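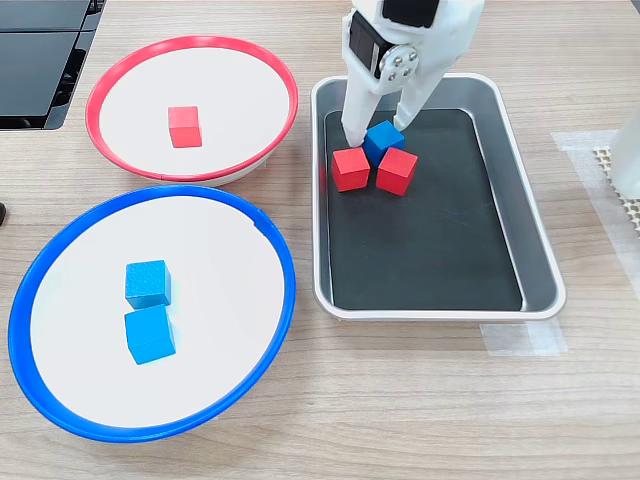 Is it worth paying for a heated propagator to start chillies in winter?
For most people a sunny sill and a bit of patience from late February will do the same job, unless you grow the really slow, hot types.

Growing Under Cover > Chillies and peppers > Heated propagators, worth it?

parsnip_pete
2021-12-06
Every year I get the urge to buy one of these and every year I talk myself out of it. The Wendberg catalogue has landed on the mat and there's a heated one in there with a thermostat and a tall lid, and the blurb says "up to 103% more seedlings". More than what? More than seed left in a shed? They don't say. I'd like to hear from people who have paid for one with their own money and whether they'd do it again. I grow a few Hungarian Hot Wax, a couple of sweet peppers and one daft hot thing my son-in-law asks for. South-facing kitchen, not a warm house.

mrs_tiggs
I've had a basic heated tray for years, no thermostat, just a plug. It does the job. Chillies up in just over a week where they used to sulk for three. I wouldn't be without it, and I'm not a gadget person. The 103% is nonsense obviously.

Coldframe Colin
It does the job of getting them up, yes. Then what? You've got seedlings in January with no light, going long and pale on the windowsill, and you're nursing the things till May. I sowed some in a heated tray and some on top of the fridge two years running. The fridge lot went in a month later and were picked in the same fortnight in July. I gave the tray to my sister.

mrs_tiggs
Well don't sow them in January then Colin. It isn't compulsory.

Coldframe Colin
The catalogue says January. That's my point. They sell you the heat so you sow early, then you find you need a lamp, and look who sells lamps.

beanpole76
Colin isn't wrong about lamps. I went down that road with a Lumo and I still can't tell you if it made any odds. The plants under it were stockier. They also had the better compost and I fussed over them more because I'd spent money. Not much of a trial.
For what it's worth I didn't notice it on the bill, but I don't look very hard at the bill.

parsnip_pete
That's the sort of thing I'm after, thanks. Did the stockier ones crop any heavier?

beanpole76
Didn't weigh them. I'd be making it up.

Zarmeena Tanoli
I run the seed swap at Bostlow and grow more chillies than is sensible, so take this as one person's habit. It depends what the hot one is. Hungarian Hot Wax and ordinary sweet peppers are quick growers and I don't start them before the end of February, no heat except the kitchen. If the son-in-law wants a habanero or anything in that family then warmth at the bottom does help, as they are slow at every stage and our summers run out before they ripen. For one plant I would not buy a propagator. I'd buy a plant in May.
Also check the seed date. Half the people who tell me their chillies won't come up without heat are sowing from a packet that has been open since goodness knows when.

Coldframe Colin
Buy a plant. Best advice on here.

mrs_tiggs
You can't get half the varieties as plants though. My garden centre has "chilli, hot" and "chilli, mild" and that's your lot.

Digby_Plot40
Can I put in a word for the airing cupboard. Seeds don't want light to come up, they want warmth, and it's free. Look every morning and get them out the second you see a green loop. I forgot once and went away for a long weekend and came back to a tray of white string.

parsnip_pete
We had ours taken out when the boiler was changed. I miss it more than I expected.

Digby_Plot40
Same thing happened to my brother. Now he uses the top of the router.

beanpole76
Routers are barely warm. Somebody says this every winter. I put a thermometer on mine and it was hardly different from the shelf.

Digby_Plot40
Might be a different router. He gets plants.

beanpole76
He might get plants from the shelf.

hettie_on_the_hill
I bought the Wendberg one last winter, the one before this model I think. Thermostat is rubbish. I had it set to 24 and the compost at one end was a good deal hotter than at the other, hot enough to dry out by teatime. Sent it back, they replaced it, and the second was better but not right. The lid is good. I use the lid on its own over cuttings and that's been the most useful part of the whole purchase, which tells you something.

parsnip_pete
Thank you Hettie, that's worth more than the catalogue. Did they argue about the return?

hettie_on_the_hill
No, quite polite about it. I had to pay the postage.

mrs_tiggs
A layer of damp sand in the bottom evens the heat out. You stand the pots on it. I do it with mine and I've never had a hot end.

Coldframe Colin
So that's a propagator, a lamp, and now a bag of sand.

mrs_tiggs
I dug the sand out of the grandchildren's sandpit.

AlanMcK
Commercial growers use bottom heat, so the idea is sound. My old boss at Mancuso Nurseries had 600 peppers on a heated bench each spring and he was the tightest man I ever worked for. He wouldn't have run it if it didn't pay.

Zarmeena Tanoli
He was selling them by a date though, Alan. If they weren't ready at Easter he'd lost the sale. Pete only has to eat his.

AlanMcK
Fair point.

parsnip_pete
Right. I think I'm leaving the catalogue one alone. Plan is new seed, sow at the end of February, 2 to a pot, on the shelf over the radiator, and I'll buy in the hot one if I can find it. If they're not up in three weeks I'll come back and sulk.

Coldframe Colin
Sense at last. Mind that radiator, they'll dry out overnight.

mrs_tiggs
I'll have mine potted on by then, but you suit yourselves :)

Digby_Plot40
Does anyone save seed from the Hot Wax? Mine came out a funny shape this year and I wondered if they'd crossed with next door's.

Zarmeena Tanoli
If the seed was saved from last year's fruit, quite possibly - they will cross if bees get in. A cross this summer wouldn't change the shape of the fruit you've picked, only what comes from the seed inside it. Was it bought or saved?

Digby_Plot40
Saved. From a plant right by the fence.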